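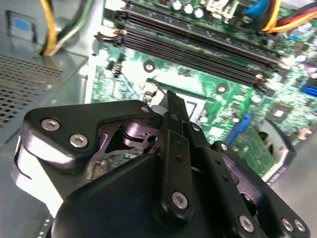
Battery life was the complaint that came up most with the last model, Senthil Salian said as Emard opened orders for its new Flelotach phone. Salian said customers had asked for a phone that gets through a full workday and an evening out, and that most of them did not mind if it was a little thicker.

The Flelotach goes on sale in April through Goodall stores and the Emard website. It comes in gray and dark green, with 16 GB of memory in both colors. The single-color launch of the previous model will not be repeated. The price is $756 without a contract, and buyers who trade in an older Emard phone in working order will get a credit at checkout. The amount depends on the model and is worked out in the store.

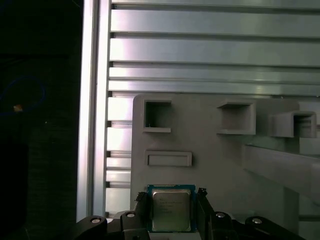 Close-up of a desktop CPU.

The phone has a flat screen, a headphone jack and room for two SIM cards. The back cover comes off with four screws - standard ones - and Emard will sell replacement batteries and screens directly to owners. Repair guides will be posted on the support pages on the day sales begin.

Emard will provide software updates for five years. Security fixes will be sent out separately from the larger yearly update, so owners who prefer to wait on new features can do so without missing them.

The Goodall store in Sturndale will have phones on display before the sale date. Staff there can take orders but cannot hand over phones early. Online orders placed before launch will ship in the order received. 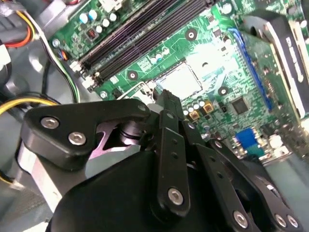

Last updated: 4:16 p.m.

Cases and chargers are sold separately. A charging cable is included in the box, but a wall plug is not. Chargers from the previous Flelotach will work with the new one at the older, slower speed.

Orders can be canceled at no cost until they ship. Review units are available on request from the Emard press desk in Sturndale - please include the name of your publication and a shipping address.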